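Finishing a pale wood desk top, oil or leave it alone?
Posted in: Furniture and Refinishing

nawal_z
July 9, 2018

Hi all, I finally have a real desk after three years of working off the end of the kitchen counter. My cousin Fouad Ouali was clearing out his office at Roston and I got the top for 40 dollars, legs included. He can't remember where it came from or what's on it, if anything. It's very light, sort of cream and tan, with wavy grain running the long way. I wiped it down with a damp cloth and a drop of dish soap and that's as far as I've gone.

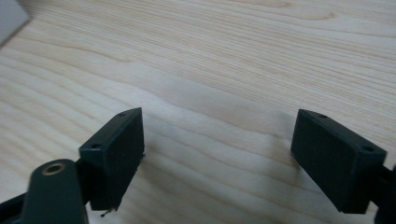

So my question is whether to put oil on it or leave it be. I drink a LOT of tea and I am not a coaster person. I don't want it to go orange, which is what happened to my mother's table. I also don't want to spend 500 dollars on somebody to come spray it.

mostafa_b
Nice score for 40! First thing, is it solid or veneer? Look at the short end. If the grain lines from the top carry over the edge and you see end grain, it's solid. If there's a strip glued on, go easy with the sandpaper.

nawal_z
There's a strip on all the edges. It's a very good strip, I had to get my fingernail in there to be sure.

Fakano51
Veneer or laminate then. If it's laminate, oil will just sit there and stay sticky for a week, ask me how I know. Put one drop of water somewhere out of the way and leave it ten minutes. If the spot goes darker, it's real wood with not much on it. If the water just beads up, it's sealed or it's plastic, and either way you're done, go drink your tea.

mostafa_b
I'd disagree with "either way you're done." An old sealed top can be worn through in the middle and fine at the corners, so the drop test in one place tells you about one place. Do it in 3 spots, and do one right where the keyboard goes.

Fakano51
OK, fair. Three spots. But I'm standing by no oil on a desk. Water-based poly in matte, two thin coats, and it stays pale. Oil yellows, I don't care what the can says.

abdelghani_g
Water-based poly looks like a school cafeteria to me, sorry. I used hardwax oil on my birch table (the one with the white pigment in it) and more than four years later it's the same color. You do have to redo the busy spots now and then. I don't mind that, it's a nice hour with the radio on.

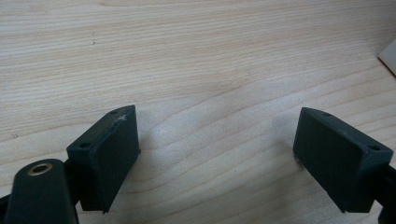
Before anybody opens a can of anything, I'd do a slow check of the surface with a lamp held low to one side. What you're hunting for is little stuff that a finish will lock in forever. I see some tiny dark specks on the pale wood, with a little cluster of them over toward the upper left, and I'd want to know whether those are in the wood or sitting on it. Try a white eraser first, then a dab of mineral spirits on a rag. If they don't budge I'd leave them, they're tiny. Please don't go digging at one with sandpaper, you'll end up with a pale dish in the middle of your nice wavy grain.

nawal_z
Ooh, I hadn't noticed those! Going to try the eraser tonight. And I did the drops: the two near the corners beaded up, and the keyboard one went a bit darker after ten minutes. So I guess Mostafa wins?

mostafa_b
I'll take it. Scuff the whole top lightly with a gray pad before you coat it, so the sealed parts grab.

Fakano51
And with what, exactly? Over an old sealer his oil won't soak in. Poly!

abdelghani_g
Test both on the underside, Nawal. Let them sit a few days and pick the one you like looking at.

iman_benj
Or get a big desk mat and skip all this. I've had one on mine since April and it eats tea.

nawal_z
Iman, I was hoping somebody would say that, but I'm going to test both anyway. I'll come back with the results once the underside has had its few days.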